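The packaging buyer at Sterano has heard the pitch for rigid boxes many times. "They tell me people keep the box," she says. "I have 600 returns a month in Brenham, and most come back without one."

She isn't sold on the foam either.

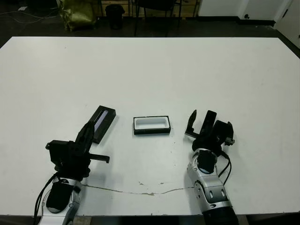

"A white insert shows every thumbprint," she says. "And the cavity has to fit. Two millimeters off and the thing rattles – then why pay for foam?" Gutimell, her supplier, promised a new tray by April. She has asked for 4 samples first.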